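Skilla two-finger gripper kit: review after one term
Posted 14 July 2025 by the Cimham robotics club

Rating: 7/10

We bought two of these kits in April for the cloth handling project. Students at Cimham start on foam blocks and move to fabric once they can write a grip routine without help. The older Jernwood grippers managed the blocks but slipped on anything thin.

The kit contains the drive unit, a pair of black fingers, a wrist camera mount and a cable set. Assembly fits into one club session. The printed manual leaves out the homing procedure; get the PDF.

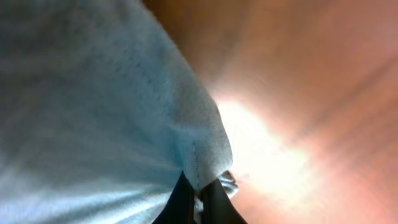 Thin material is where the Skilla earns its price. Grip force is set in software on a scale of 0 to 200, and low values hold a single folded edge without bunching the rest. Hems are easier than flat cloth. The fingers do not sense slip, so students have to judge the hold from the wrist camera, and that camera copes poorly with direct light. Exposure can be locked, but the setting is lost at every restart.

Closing speed is adequate. Position repeated well over more than 200 cycles, after which one finger screw needed tightening. Thread locker is not supplied. 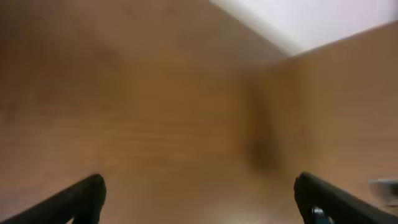
Wrist camera view, jaws open, arm near the wooden panels.

Moving shots blur badly at the default shutter setting. Our students now stop the arm before each capture, which slows the routine.

The Farías adapter plate fits without modification. Spare fingers are sold only in pairs.

Pros: fine force control, simple assembly
Cons: incomplete manual, weak camera defaults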